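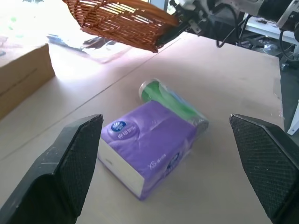

PRE-RUN INSPECTION CHECKLIST, TWO-ARM TABLETOP CELL
Control, perception, planning and tooling software
Cell: Presow 2. Task: basket and small goods.

3 comments | 18 shares

Scope. This sheet covers the software side of the cell. Mechanical and electrical items are on the Frei sheet and are assumed signed before this one is opened. Results are P (pass), F (fail), N (not applicable) or C (pass with comment). Any F in section 1 or 2 stops the inspection. An F elsewhere holds the item it names until it is cleared or waived in writing.

Software under inspection: Gomesia planner, Cunby perception node, in-house joint controller and gripper driver. Configuration was taken from the release branch with no local edits.

SECTION 1. STOP FUNCTIONS AND WATCHDOGS

1.1 Emergency stop reported to both arm controllers and to the planner. Result: P
Comment: Planner drops to HALTED and discards the queued trajectory. It does not resume on release; a new plan has to be requested.

1.2 Protective stop on one arm also stops the other. Result: P
Comment: Tested in both directions, at low speed only. Repeat at task speed after the next controller update.

1.3 Command watchdog trips when the command stream is interrupted. Result: P
Comment: Timeout set to 300 ms. Stream killed at the process level and again by unplugging the network cable. Both trip. The log message is the same for the two causes and should be split.

1.4 Gripper holds position on loss of communication. Result: C
Comment: Holds on both arms. The driver reports "idle" while holding, and the planner reads that as free to command. Interlock added in the planner as a stopgap. The correct fix is a separate HOLD state in the driver.

1.5 Stop with a load in the air. Result: P
Comment: Arm A stopped with the wicker basket held above the table. No release command was issued by any node. Restart requires the operator to confirm the load before motion is enabled.

SECTION 2. CONTROL

2.1 Joint limits in the controller match limits in the planner model. Result: P
Comment: Compared by script, all joints, both arms. Planner limits are inside controller limits by 2 degrees as specified.

2.2 Control loop rate and missed cycles. Result: C
Comment: Loop set at 1,000 Hz. Missed cycles appear when the wrist camera recorder starts. They stay below the fault threshold but they are grouped, which the threshold does not account for. Recorder should be pinned to its own core.

2.3 Speed limits reduced when both arms are inside the shared volume. Result: P

2.4 Payload parameters updated on grasp and on release. Result: F, cleared on retest
Comment: On release the payload was zeroed for the arm but not for the gravity term. The arm drifted upward after letting go. Parameter now written once and read by both. Retested with basket and with empty gripper.

2.5 Force limit during closing. Result: C
Comment: One limit is applied to all object classes. Soft packs need a lower value than the basket rim. Class-based limits exist in the gripper driver but the planner does not fill in the field. Until it does, the soft pack value is used for everything, and basket grasps are to be checked by eye before the lift.

2.6 Gripper opening command and reported opening agree. Result: P
Comment: Checked fully open, fully closed and at two points between. Reported value lags on fast closing. Acceptable for this task.

SECTION 3. PERCEPTION

3.1 Wrist camera calibration current for each arm. Result: P
Comment: Calibration file is dated and matches the serial number of the mounted camera. The node refuses to start on a mismatch, confirmed by loading the wrong file.

3.2 Finger mask applied to the wrist view. Result: C
Comment: The mask must follow the reported opening. With the fingers spread wide the textured faces of both fingers stay in view, and a fixed mask either leaves part of a finger in the image or removes part of the table. The moving mask is in use. At full opening it is a few pixels tight on the right finger. Widen the margin.

3.3 Object separation, items in contact. Result: F
Comment: A plastic-wrapped tissue pack lying against and partly over a plastic-wrapped cylinder is returned as one object in some runs. The depth image is poor on both wrappings. Separation works on color when the purple top of the pack is well exposed. The merged result has a center near the contact line, which is the worst place to close the fingers. Item held: no automatic grasp on merged results. Add a size check against the known object list and send failures back for a second view.

3.4 Pose of cylinders lying on their side. Result: C
Comment: Axis direction is good when an end cap is visible. With the cap hidden the node may flip the axis end for end. No effect on the grasp itself, but it affects placement orientation.

3.5 Bright areas of the table. Result: C
Comment: The table surface is pale and smooth, and the strongly lit side washes out. Exposure lock is set on the center of the view, which protects the objects and gives up the corner. The planner must treat washed-out pixels as unknown. At inspection it treated them as free table. Changed in configuration, retested, correct. The default in the release is still wrong and needs a ticket.

3.6 Table seam not reported as an object edge. Result: P
Comment: Earlier release produced thin false objects along the seam. None seen in this one.

3.7 Fixed items on the table entered in the world model. Result: P
Comment: Cardboard box entered as a fixed obstacle with a margin. If the box is moved, the entry has to be updated by hand. The perception node does not track it.

3.8 Background rejected beyond the table edge. Result: P
Comment: Crop volume follows the table edge. White bench and equipment behind the table are outside it.

SECTION 4. PLANNING

4.1 Held object attached to the arm model during motion. Result: P
Comment: Basket is attached as a box shape with padding. A closer shape was tried and dropped. Planning time rose and the gain in free space was small.

4.2 Tilt of held object carried into the collision model. Result: F, cleared on retest
Comment: The basket was attached in its nominal upright pose regardless of the measured one. When held tilted, the lower corner of the rim was outside the modeled shape on the table side. The measured pose is now used at attach time. It is not updated afterward, so slip in the gripper is not covered. See 4.3.

4.3 Detection of slip or swing in the held object. Result: N
Comment: No function in this release. Operator watches for it. Item stays on the sheet as a reminder.

4.4 Arm B excluded from the volume under a load carried by Arm A. Result: C
Comment: Exclusion works for the planned path. It is not applied while Arm A is stationary and holding, because the planner only builds the volume from active trajectories. Workaround: send a zero-length trajectory for the holding arm. Untidy, and easy to forget after a restart.

4.5 Wrist view of Arm B kept clear of Arm A. Result: C
Comment: The other arm and its load can enter the top of the view. Robot self-filter removes the arm links. It does not remove the hanging cables or the basket. The basket can be filtered using the attached object from 4.1. Cables have no model. Ignore returns above the height limit until one is added.

4.6 Planner reports a reason on failure. Result: P
Comment: Reason codes are present for all forced failures. "No valid start state" still covers too many causes to be useful at the cell.

4.7 Repeated planning gives paths of similar length. Result: P
Comment: 18 requests from the same start. All accepted. Two took the long way around the cardboard box. Within limits.

SECTION 5. TOOLING AND LOGS

5.1 Logs from both arms share one clock. Result: P

5.2 Software versions written to the head of each log. Result: C
Comment: Gripper driver version missing. It is compiled separately and does not export a version string.

5.3 Replay tool reproduces a recorded run without hardware. Result: P
Comment: Replay with the hardware bridge enabled is still possible from the command line. It should need an explicit flag.

5.4 Finger surface condition recorded at start of run. Result: C
Comment: Entered as free text. Current entry for the left finger: small pale scuffs and dust specks, texture visible. A fixed set of terms would make the entries searchable.

5.5 Disk space check before recording. Result: P

OPEN ITEMS CARRIED FORWARD
- 1.4 HOLD state in gripper driver
- 2.2 recorder on its own core
- 2.5 planner to fill in the force class
- 3.2 mask margin, right finger
- 3.3 merged objects, grasp held
- 3.5 release default for unknown pixels
- 4.4 exclusion volume for a stationary arm
- 5.2 driver version string

Disposition: cell released for supervised runs. Automatic grasping of touching objects not released. Next inspection in September or at the next planner release, whichever comes first.

COMMENTS (3)

controls_bench
On 2.2, pinning the recorder moves the problem to the network thread on our cell. Check both before closing the item. We also had to turn off power saving on the cores used by the loop.

cell_ops_b
4.4: the zero-length trajectory expires if the planner is reloaded. Put it in the restart script after the load confirmation in 1.5. The other order fails silently.

perception_cunby
3.3 is known. The size check will catch the pack and cylinder case but will not catch two packs end to end if the list has a longer item of the same width. Second view should be taken from the side with the smaller washed-out area. A branch with both changes is ready for testing at the cell.

Contact the cell software group | Copyright Presow | Back to top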